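Can I hang wet wool sweaters, or will it ruin them?

Posted in Laundry & Clothes Care, 25th June

Naveen Negi
I moved to Nimaston in February and the apartment has no dryer, just a rail over the tub. I have two wool sweaters and a cotton cardigan. The last sweater I hung wet came out with points at the shoulders and sleeves down past my fingers. Is there a way to hang them, or do I have to lay everything flat? I don't have much floor space. Also, can the stretched one be saved?

3 replies

Chauhan
Lay them flat. Wool holds a lot of water and the weight pulls the knit down from the shoulders. Roll the sweater in a dry towel first and press on it – don't wring – then put it on a second towel and push it back into shape. Mine take a day and a half in summer and longer in winter.

For the stretched one, soak it in cool water for 10 minutes, towel it, and pat it in shorter and narrower than you want. It may not come all the way back. Cotton is harder to fix than wool.

Once it's dry you still shouldn't hang it for months. Fold it. Hangers are fine for shirts, and I keep the spare ones in a basket so they don't tangle on the rail.
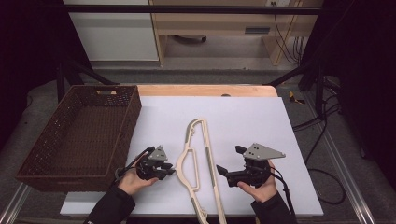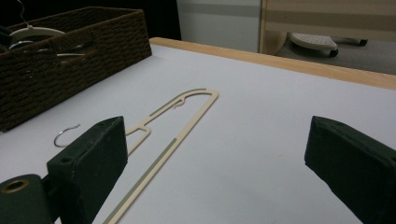 The basket is in both. There's a longer piece on drying knits in the Wendska household newsletter, No. 11, if your library gets it.

If you must hang the cardigan, fold it in half lengthwise, put the hanger hook at the armpit, and drape the body over one side and the sleeves over the other. Do that only when it's nearly dry. Metal can leave rust marks on damp cloth, so use plastic.

Tukgate
Just get a dryer.

Mo_in_2B
No floor space here either. I use a mesh rack that sits across the tub, and it folds up behind the door. Keep the window open or the bathroom starts to smell. If your washer lets you set the spin, 700 is plenty for wool. I ran mine at 1,000 once and the cuffs felted, though the water may have been too warm as well.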